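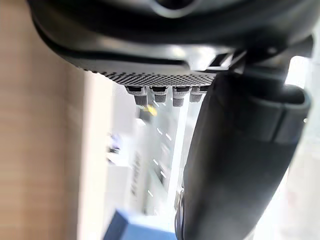

Perkdale's old words to be heard again at the library

People in Perkdale who have been saying for years that somebody really ought to write down the old words before they go will be pleased to hear that somebody has. The Perkdale Word Book, a collection of local sayings, field names and odd bits of talk gathered from all over the valley, will be launched in December at the library on Quezada Street, and everyone who has ever been told off for "jarking about" in the back of a classroom is warmly invited to come along.

The book is the work of the Jarkari Language Circle, which takes its name from the row of cottages where its first meetings were held, in a front room with a coal fire and rather too few chairs. The circle began as an evening class in reading old handwriting. Its members had been working through a bundle of letters and farm accounts kept in the library's upstairs cupboard, and they kept coming across words that none of them could find in any dictionary but which several of them had heard at home. One account book recorded money paid "for cumoning the top wall", and it took a good fortnight of asking up and down the valley before a retired waller explained, with a certain amount of surprise at being asked, that you cumon a wall when you lay the last flat stones along the top to keep the wet out.

That word has now given its name to the whole undertaking. The Cumon project, as it is known on the posters, has been running for 2 years, and in that time the circle has sat down with 39 people from Perkdale and the farms round it, most of them in their own kitchens, to record how they speak and what they call things. The oldest recordings made for the project are already on the shelf at the library, where they can be listened to on headphones at the desk by the window, and the rest will join them once they have been typed up.

Typing them up has been the slow part. The circle had hoped to have the book out last spring, but a great deal of time went on the question of spelling, which sounds a small matter until you try it. Most of these words have never been written down by the people who use them. The valley's word for the soft, steady rain that comes over the ridge in the autumn was given to the circle as something like "smirrin" at one end of Perkdale and something much closer to "smorran" at the other, and both ends were quite firm about it. In the end the book prints the two side by side, with a note of where each was heard, and the same has been done wherever there was a disagreement that could not be settled over a pot of tea.

There are 26 short chapters, one for each letter of the alphabet, although readers should be warned that X and Z are very short indeed and Q is given over almost entirely to the history of Quezada Street. The street's name has puzzled visitors for as long as anyone can remember. The chapter sets out the various stories that are told about it, including the one about the shipwrecked sailor (Perkdale being a long way from the sea, he must have been a determined walker), and then gives what the circle could find in the letters and deeds. It would be a shame to spoil it here, but the sailor's supporters may be a little disappointed.

Some of the loveliest pages are those that deal with field names. Nearly every field in the valley had a name once, and a good many still do among the people who farm them, but very few appear on any map. The circle walked the footpaths with the older farming families and wrote the names down as they went. Several turned out to preserve the memory of buildings, ponds and trees that went long ago. Others are harder to explain. There is a Bread Field, a Late Field and a field called simply Hers, and the book is happy to admit that it cannot say whose.

The children of Perkdale Primary have had a hand in it as well. The top class spent part of the summer term asking grandparents and neighbours for words to do with games, food and being naughty, and brought in so many under the last heading that they had to be given a section of their own. The school plans to carry on with this each summer, and the circle has promised to find room for the best of what comes in if there is a second printing.

A few words in the collection are now remembered by a single speaker. The circle has marked these with a small star, and would dearly like to hear from anybody who knows them too, whether in Perkdale itself or further off. Families have moved away over the years, to the towns and overseas, and words have a habit of travelling with them and turning up in a kitchen on the other side of the world. Letters, telephone calls and recordings are all welcome, and you needn't be sure of the spelling.

The launch begins at 7pm in the main reading room. There will be readings from the book, a chance to listen to some of the recordings, and a supper of valley dishes made from the recipes in chapter F, including the oat and onion pudding that came up in nearly every kitchen the circle visited and was made differently in all of them. Entry is free, though it would help the library if people coming for supper could put their names down at the desk beforehand. The reading room is on the ground floor and there is a ramp at the side door on the Jarkari side of the building. Anyone who would like a lift from the outlying farms should mention it when they book, as the community minibus has been kept free for the evening.

Copies of the Perkdale Word Book will be on sale on the night and afterwards from the library and the post office. Two large-print copies will be kept for lending, and an audio version, read by some of the same voices that were recorded for the project, is to follow in the new year. The evening class in old handwriting also starts up again then, with the second half of the farm accounts still to be read, and new members are welcome whether or not they have tried it before.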